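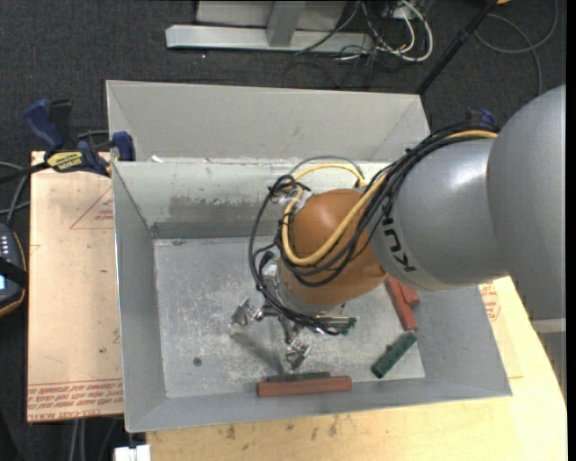

Lalby 747 sloped bin, the gray sheet metal one, bought in May, so seven months of near daily use before I wrote a word about it. Short version first because I'm between jobs: good bin, ugly fast, too tall at the back for some benches, buy it if you're sick of small parts hiding in square corners. It lives on a light wooden tabletop and gets wooden blocks in it most days. The floor is scuffed all over, scratches, white dust, and I've quit pretending it will ever look like the catalog again. Posted Wed 4 January, will edit if anything falls off it.

What you get

One bin. Four sloped metal walls, flat floor, tall panel at the back. No lid (the lid is a separate item, number 931, haven't bought it, don't plan to). A bag of rubber feet, stick on. A folded sheet of instructions for what is, again, a bin. Came from Kultus in a box with way too much foam. No dents. One sharp spot on the underside that I took down with a file in two minutes, so run a glove around yours before you lift it.

Why sloped

Had a straight-sided Friesen tote before this. Fine tote. Cheaper, lighter, stacks. But anything that ended up flat against a wall stayed flat against the wall, and you'd be in there with your fingernails getting it back out. With the Lalby the walls lean out and most of what you drop slides down to the floor on its own. Most. Longer blocks will still prop themselves on a side wall. The red-brown one leaning on the right side is typical, happens all the time, you get used to it. The angle is a little lazy for wood on metal. Polished stuff goes down no problem, raw wood hangs up. Ten degrees steeper and I'd have nothing to complain about, but then the opening would be huge, I get it.

Capacity. Depends how you work. I put a few pieces in at a time and spread them out, don't fill it. If you fill it it's a hopper, and then you're digging, and then why did you pay for sloped walls. For a handful of pieces you want to see and grab one by one it's very good. Roomy. You can get a whole hand in and turn it over, which was never true of the Friesen.

The finish

OK so this is the weak part. Gray, flat, nice for a week. Then every drag mark shows up pale and stays. Dust sticks to it too, I wipe it and it's back by lunch. Damp rag works better than dry. Do not use the scrubby side of the sponge, ask me how I know. There's also a small dark spot on the floor, left of center, that I've stopped noticing except when I'm writing reviews. And the back wall gets a band of grime across it that you have to lean right over to clean, so I mostly don't.

If looks matter, line the bottom with something. I tried a cut piece of rubber mat. Pieces stopped sliding completely, took it out the same day.

Color is something I didn't think about before buying. Plain gray is a great background. Red-brown shows up right away. Dark green is slower, especially in bad light, it sort of goes in with the shadows near the walls. If you're picking block colors to go with this bin, go warm or go bright. I'd have gotten yellow if I'd thought about it for one second.

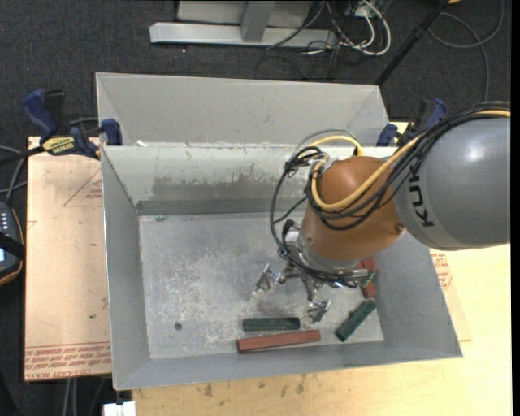
Lalby 747 with two red-brown and two dark green wooden blocks on the floor of the bin.

The blocks

People will ask so, quickly. Wedel hardwood rectangles, sold by the bag, mixed lengths. The longer red-brown one near the front is the size I'd buy again, easy to pick up, doesn't wedge. The greens are shorter and a bit more annoying. Color hasn't rubbed off on my hands. Edges are crisp when new and I like that they aren't rounded over to nothing, but they do account for a lot of the marks in the metal, I'm sure of it. Sizing in the bag was inconsistant, two that should have matched didn't, so if you need exact lengths measure before you start. For general use who cares.

Bag closes with a twist tie. Lose the twist tie right away and use a jar.

Noise

Loud. Sorry, should have put that higher. Drop a block from any height and the floor rings like a cookie sheet. The stick-on feet help some. A folded towel under the whole thing helps more but then it scoots. In a garage, whatever. In an apartment you'll hear from downstairs.

The back panel

Tall back. Pros: stuff doesn't go over the far side, and mine used to go over the far side constantly, onto the carpet, under everything. Cons: you're not going to slide this under a shelf. Measure first. It also means you always work from the front or the sides, no reaching in from behind, so think about which way it'll face before you load up the table around it. I turned mine three times the first week.

Front lip is low and comfortable. Forearms rest on it OK. Not sharp.

Staying put

Heavy enough that it doesn't move when you're working gently. Will creep if you're rough. There's no flange or hole meant for screwing it down and I'd have liked one. I keep bar clamps next to it anyway, the blue ones, currently holding down a sheet of cardboard, and they'd grab the lip in a pinch. Wouldn't leave them on long, the metal isn't that thick.

Also the tabletop. Mine is pale wood and already had stains so I don't mind, but set this down on a nice table and you will be sorry. Use the feet. Put them on before you load it, adn clean the underside with alcohol first or they peel.

Things I'd change

Steeper sides. A finish that hides scratches, or just leave it bare and let it be scratched. Handles! It has none. Carrying it means hugging it. Lid included at this price, come on.

Things I wouldn't

The floor size. Flat all the way across, big enough to spread pieces so none are touching. A lot of sloped bins come down to a tiny bottom and everything piles up in the middle, and I returned one of those to Kultus before this one. Slow refund on that by the way, went through in the end.

Would I buy again: yes, probably on sale. Friesen if you need to stack or carry. Lalby if it's going to sit in one place and you're in and out of it all day.

Rating 7 out of 10. Blocks get the same, minus the mystery sizes.

Edit: somebody asked about washing it outside with the hose. Did it once in summer, dried it right after with a towel, no rust that I can find. Wouldn't leave it out overnight.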